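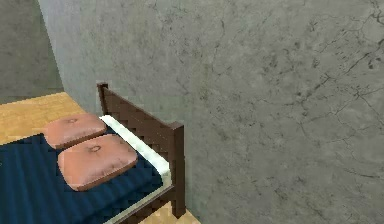 How to stop a bed frame squeaking

Updated 4/15/26

Quick one, writing this between jobs. Bed squeaks, you want it to stop, you don't want to buy a new bed. Most of the time it's a loose bolt or two bits of wood rubbing. An afternoon at most, usually a lot less.

Works for ordinary wooden beds with a headboard, side rails and slats. Metal ones are similar, notes at the end. Divans are a different thing, not covered.

What you need

Allen keys, the full set if you have it
A spanner or small socket set
Screwdriver
Candle stub or a bar of plain soap
Felt pads, the stick-on sort
Wood glue (maybe)
Old towel, torch, a bowl for the bolts

The bowl matters. I've lost more barrel nuts under skirting boards than I like to think about.

Step 1. Find out what is squeaking

Take everything off. Duvet, pillows, the lot, then the mattress. Lean the mattress on a wall and roll about on it a bit, or press down hard with your knee. If it creaks by itself it's the springs and no amount of bolt tightening will help you. Stop reading, go and look at mattresses.

If it's quiet, the noise is in the frame. Push the headboard back and forth by the top. Then each corner at the foot end. Then lean on the slats one at a time. Get somebody else to do the pushing while you get down and listen, much quicker. On your own, put a hand flat on each joint while you rock it with the other. You can often feel the movement before you hear it.

Mark the noisy spots with masking tape. You think you'll remember. You wont.

Step 2. Check the floor and the wall

Skipped by everybody, me included for years. Two things.

Floor: old boards are hardly ever flat. If one leg is off the ground even slightly the whole frame twists when you turn over. Slide a bit of folded card under each foot. If it goes in easily, that's the short one. Stick a felt pad on, or two, till the rocking stops.

Wall: if the headboard touches, it'll knock and rub. Pull the bed out by a couple of finger widths and try again. Can't spare the room? Felt pads on the back of the headboard where it meets the wall. Also look behind for a plug or a radiator pipe that's touching.

Step 3. Tighten everything, in order

Start at the headboard end. Side rail bolts first, both sides, then the foot end, then any centre rail, then the little brackets. Do them all up finger tight, go round again with the key, then a third time for the last quarter turn. If you crank one corner right up before the others the frame pulls out of square and you've made a new squeak.

Don't lean on the key with your whole weight. Softwood crushes. Once the hole's gone oval you're into repairs, see below.

If a bolt keeps spinning, the barrel nut has turned inside the rail. There's normally a slot in the end of it. Hold that with a flat screwdriver, lined up with the bolt, and it'll catch.

Add a washer to any bolt that has sunk into the wood. Cheap, works well.

Step 4. Slats

Slats are the culprit in maybe half the beds I get asked about. They shift sideways and rub on the ledge.

Lift them out. Keep them in order, they sometimes aren't all the same length. Wipe the ledge down, there's always grit. Rub candle wax along the ledge and on the underside of each slat end, a decent coat, not a token swipe. Soap does the same job but goes claggy in a damp room.

Better than wax: a strip of felt or old sock along the whole ledge, tacked or glued. Ugly, but under a mattress so who cares.

Screwed-down slats, check every screw. Any that just turn and turn, swap for a slightly fatter one. Not longer. Longer comes out the other side and finds your shin.

Cracked slat? Replace it. Tape won't hold.

Step 5. Take the joints apart if it still squeaks

OK so it's still going. Undo the noisy corner — just that one — and prop the rail on a pile of books so it doesn't drop and split the joint.

Look at the faces where post and rail meet. Shiny or dark patches are where it's been rubbing. Wipe clean, wax both faces, put a thin bit of felt between if there's room for it. Wax goes on the dowels too. Bolt back up.

Do not use WD-40 or cooking oil on wood. Goes quiet for a week, then the wood swells or it smells, or both.

Loose dowels: pull them, scrape the old glue off, fresh glue, knock back in, clamp or strap it up and leave overnight. Yes overnight. Sleep on the mattress on the floor. Only glue dowels that were glued in the first place though, or you will never get the bed through the door when you move.

Step 6. Stripped holes

For a wood screw that won't bite. Dip a few matchsticks or cocktail sticks in wood glue, pack them in the hole, snap off flush, let it dry, screw back in. Holds suprisingly well on slats and brackets. Not for the main rail bolts, those take the weight and need a proper insert or a new piece of wood.

Step 7. Put it back and test

Mattress on before bedding. Sit on the edge, each side. Lie down, roll over, get up. Quiet? Make the bed. Not quiet? Back to the tape marks and do the next corner along.

Go round the bolts again after a couple of weeks, things settle. Then once a year. I do mine in November when the heating's been on a bit, the wood dries out and shrinks and that's when the bolts slacken.

Metal frames

Same order. Plastic washers between any metal on metal, and a smear of petroleum jelly on the pegs. Side rails that hook into slots in the posts: bend of thin card in the slot takes up the slack. Rivets that have gone loose can't really be tightened, you drill them out and use a bolt with a locking nut.

Questions I keep getting

Should I use the thread lock stuff? On metal, yes, the removable kind. On wood, no point.

The noise only happens at night. It happens in the day too, you're just not lying on it. Or it's the floorboards. Walk round the bed in socks and see.

Is it safe to sleep on? A squeak by itself, fine. A crack in a rail or post, no, get the mattress on the floor until it's sorted.

Storage drawers underneath. Take them out before you test anything. They rattle and will send you off in the wrong direction.

Lost the original bolts. Take one of the others to a hardware shop and match it by thread and length, most are a standard size. Don't guess from a photo online.

Next page up will be sticking wardrobe doors, when I get round to it.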